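4. Preparar o carrinho antes da primeira saída

Agora que já retirou tudo da caixa e conferiu as peças pela lista do capítulo anterior, chegou a parte de que mais gostamos: montar o seu carrinho de golfe elétrico Likolix e deixá-lo pronto para o campo. Reserve uma tarde tranquila para isto, de preferência na véspera do jogo e não no parque de estacionamento do clube, com os parceiros à espera no tee do 1 (já todos passámos por isso, e acaba sempre com um parafuso perdido na relva).

Vai precisar de uma superfície plana, da chave sextavada que vem no saquinho com o manual e de uma tomada perto do local onde a bateria vai ficar a carregar.

4.1 Abrir o chassis e colocar as rodas

1. Pouse o chassis fechado no chão, com o punho virado para si. Se o chão for delicado, estenda primeiro uma manta velha.

2. Solte o fecho inferior e levante a coluna central até ouvir o estalido. Puxe-a ligeiramente para trás; se ceder, ainda não encaixou e é preciso repetir.

3. Aperte o botão no centro de cada roda traseira e empurre-a até ao fim do eixo. As rodas estão marcadas com E (esquerda) e D (direita) na face interior. Trocá-las não avaria nada, mas o carrinho teima em andar de lado, e ficará a pensar que o defeito é do terreno.

4. Encaixe a roda dianteira e aperte o parafuso com a chave sextavada, sem forçar.

5. Regule a altura do punho. O punho tem 7 posições, e a maioria dos jogadores sente-se bem quando as mãos ficam à altura do cinto. Experimente duas ou três, caminhe um bocadinho com cada uma e não tenha pressa em decidir.

Nota: se comprou o modelo Stultstead, de coluna dobrável em dois pontos, o fecho superior só prende depois de o inferior estar bem trancado.
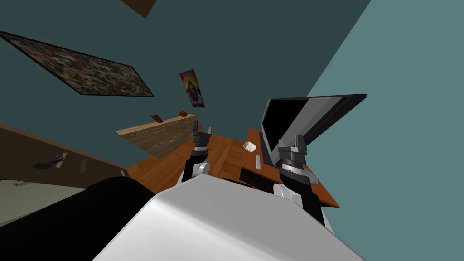
4.2 Carregar a bateria pela primeira vez

A bateria sai da fábrica com pouca carga, e a primeira carga completa merece paciência. Sabemos que apetece ir já experimentar o carrinho no quintal, mas deixe-a terminar!

1. Ligue o carregador à bateria e só depois à tomada.

2. Espere que a luz passe de vermelho a verde. Na primeira vez, demora quase 7 horas. Nas seguintes será mais rápido, conforme o que tiver gasto na volta.

3. Desligue da tomada, retire a ficha da bateria e feche a tampa de borracha.

Atenção: não carregue a bateria dentro do saco de transporte nem ao sol. Se o cabo tiver cortes ou a ficha estiver torcida, não a use e contacte a assistência Kuzmenko.

4.3 Prender o saco

1. Coloque a bateria na bandeja e ligue o conector. Deixe o interruptor na posição 0.

2. Assente a base do saco no apoio inferior, com os bolsos maiores virados para fora, para conseguir tirar bolas e tees sem desmontar meio mundo.

3. Passe as 2 correias elásticas, primeiro a de baixo e depois a de cima, e verifique se o saco não roda quando o empurra com a mão. Os sacos de pé às vezes abrem as pernas com a trepidação; nesse caso, passe a correia inferior por cima delas.

Nota: o código de encomenda das correias compridas, para sacos de torneio, é o 149. Encontra-as nos revendedores habituais e no nosso balcão em Florkstead.

4.4 Primeiro passeio

1. Leve o carrinho para um relvado plano e sem gente por perto. Rode o regulador de velocidade todo para o mínimo.

2. Ligue o interruptor, segure o punho com uma mão e carregue uma vez no botão verde.

3. Aumente a velocidade devagarinho até o carrinho acompanhar o seu passo normal. Ande em linha reta, faça umas curvas largas e pare carregando de novo no botão.

4. Repita numa descida suave, sempre com a mão no punho. O motor segura o peso, mas em relva molhada as rodas podem escorregar.

Cuidado: nunca deixe o carrinho ligado junto a um lago ou a um bunker enquanto procura a bola. Ponha o interruptor em 0 e pare-o atravessado em relação à inclinação. Não o leve para cima do green, e respeite as regras do seu clube quanto aos dias de campo encharcado, que em março costumam ser bastantes.

Se o carrinho puxar para um dos lados, volte ao passo 3 do ponto 4.1 e confirme as rodas. Se continuar, o acerto da roda dianteira vem explicado no capítulo 5.

Texto revisto em 4 de julho de 2018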